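Keep the bad demonstrations

Most teams that teach by remote control throw out the takes where the operator fumbles. I think this is a mistake, and an expensive one.

At Kirnon we logged 1427 teleoperated demonstrations of desk tasks over 11 weeks. Under the usual rule, 56 per cent would have survived. The rest had a pause, a second reach or a hand that came in too high and had to be brought down again. An operator working through a headset has poor depth cues and no sense of touch, so corrections are normal. A policy trained only on the tidy takes never sees one. When its hand is off by a few centimetres, it has nothing to copy.

Our rule is now simple. Cut the take if the task was abandoned. Otherwise keep it, tag the correction and leave the timing alone. Labelling costs almost 7 minutes per hour of recording, and I would pay double.

The usual objection is that the robot will learn to dither. It can, if hesitation goes in untagged – that is an argument for better labels. Hand guiding has the same problem, only the stumbles are harder to spot in the joint data.

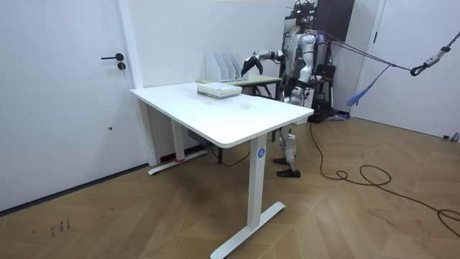

Reaching over the desk, stack of books below the hand.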